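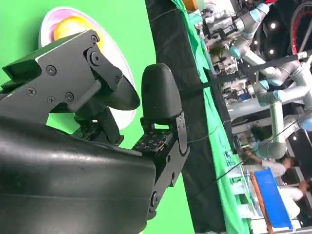
4.2 Changing from hand packing to shared packing

With the Weltetard cell, the operator no longer lifts each fruit. The robot does the picking, and the operator prepares the bowls, checks the quality and decides when the cell must stop. Start the training with one bowl and one piece of fruit on the green cloth, and keep the fingers of the gripper open and empty until step 4. At the Bamholm site the first group trained in this way in January, and the old hand packing line stayed open beside them on every shift.

1. Tell the team at the beginning of the shift which tasks go to the cell and which tasks stay with people. Write this on the shift board.

2. Check the finger pads for juice and dust. Wipe them with a soft cloth only.

3. Place the bowl inside the work area. Keep all cables away from the path of the fingers.

4. Press START on the Zinis panel and choose "Slow". Stay at the panel during the first 30 picks.

5. Look at each fruit for pressure marks. If you find a mark, lower the grip force by one level and repeat step 4.

6. When there are no marks, the operator — not the shift leader — confirms the change to "Normal".

Note: The counter on the panel shows the picks of the cell. It must not be used for measuring the work of a person. Questions about this go to Selma Milošević.

Note: Operators who packed by hand before often see a soft fruit earlier than the system does. Please enter these cases in the log under "Operator stop". A stop of this type needs no approval.

Caution: Do not reach between the fingers when the panel light is on, also when the gripper stands still.

Caution: Clean the finger joints after 2,000 picks. Elaine Pacheco keeps the cleaning plan and the spare pads.

For rotation of tasks between the cell and the inspection table, see 4.3.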